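Mug Tips That Mostly Don't Work, and a Few That Do
Kitchen notes, updated September 2020

Every kitchen column sooner or later gets around to coffee mugs, and most of them repeat the same advice. I have been trying these tips at home for years and I'm not convinced by half of them. What follows is what I would keep and what I would skip.

Tea and coffee stains

The usual advice is baking soda on a damp sponge. Fine. It works, and it's cheap. What I don't believe is the version where you add vinegar to the baking soda and let it foam. The foam looks busy, and when it settles you have a cup of slightly salty water that cleans less well than either thing you put in it. Use the soda by itself as a paste, rub, rinse. If the stain is old, let the paste sit while you do the other dishes.

Denture tablets get recommended a lot too. They do lift a stain, slowly. I left one in a badly browned mug for 45 minutes and the ring at the waterline was still there. Overnight was better. You could also have used the soda and been finished by now.

Lemon halves: no. You get a sticky mug and a wasted lemon.

Gray scratches that aren't scratches

Those pencil-looking lines inside a white mug are usually metal rubbed off a spoon. A powdered cleanser for stainless cookware takes them off. Toothpaste is the popular answer, and I've seen it do the job about as well as a thumb. If you can feel the line with a fingernail, it's a real scratch and no cleaner is going to help.

Hanging or stacking

Articles on small kitchens love to tell you that hanging your mugs "frees up" a cabinet. Freed up for what? The mugs have to go somewhere, and now they're on the counter, collecting whatever comes off the stove. I will admit that stacked mugs chip at the rim and wobble, and a shelf of them two deep means the back row never gets used. So hanging has something going for it. Just don't expect it to make the kitchen bigger.

Before you buy a stand or put up hooks, take your fattest-handled mug and your smallest espresso cup and try both. The peg should pass through the handle easily and leave room for your fingers. A bare wood peg is kinder to glaze than metal, in my experience, though it picks up grease and wants wiping now and then with a cloth wrung out hard. Don't soak it. And skip the tip about rubbing wood pegs with olive oil, which goes gummy and smells by summer. 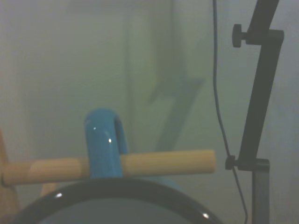
Genalyn Lumbao wrote in to disagree with me about hanging. She says she has kept hers on pegs since March and hasn't chipped one, where before that she was losing a rim every couple of months, and that the grease is only a problem if you park them next to the burners – so don't. Fair enough. She also says I'm wrong about lemons, and on that I'm not budging.

Putting wet mugs away

A mug hung by its handle sits at a slant, and a bit of water can stay in the low side. Turn it so the mouth points down as far as it will go, or dry it first. Mugs stored upside down flat on a shelf are worse, to my mind. The air inside has nowhere to go and you get that closed-cupboard smell. If you must store them rim down, lay a piece of open-weave liner under them. The fancy liners with charcoal in them didn't do anything for me that the plain kind didn't.

Picking a stand

Weight in the base matters more than anything printed on the tag. Give it a push near the top before you pay for it. If it rocks in the store with nothing on it, it'll rock at home with one heavy mug on one side. I had a Stemwood that looked very nice and went over the first time I took the mugs off in the wrong order. The one I have from Vallow is ugly and stays put.

Load the low pegs first and work across from side to side, and take mugs off the same way in reverse. Leave space over the top as well. People measure the footprint and forget they need to lift a mug up and off, then find the upper cabinet is in the way.
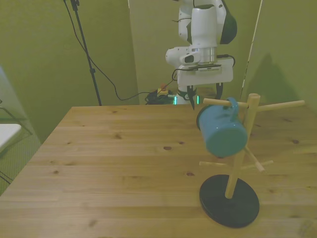 Mug stand at the table.

Glued handles

I'm asked about this one more than any other. Yes, you can glue a handle back on. Yes, some glues say they're safe for hot drinks. I still wouldn't. A handle that has let go once is carrying a full load of hot coffee over your lap, and the label on the tube won't be there to help. Danilo Pascual tells me his has held for years. Good for him. Mine holds pens.

If you do glue one for pens, roughen nothing, wipe both faces with rubbing alcohol, use less glue than you think and tape it overnight. Don't hang it up by the mended handle afterward.

Lids, sleeves and cozies

A lid keeps coffee hot longer. Any lid will do, including a saucer. The knitted sleeves are pleasant to hold and get filthy. Warming the mug first with tap water does help a little with thick stoneware, less with thin china, and I've never seen the point of running it through the microwave for that.

Next time: cutting boards, and whether salt does anything.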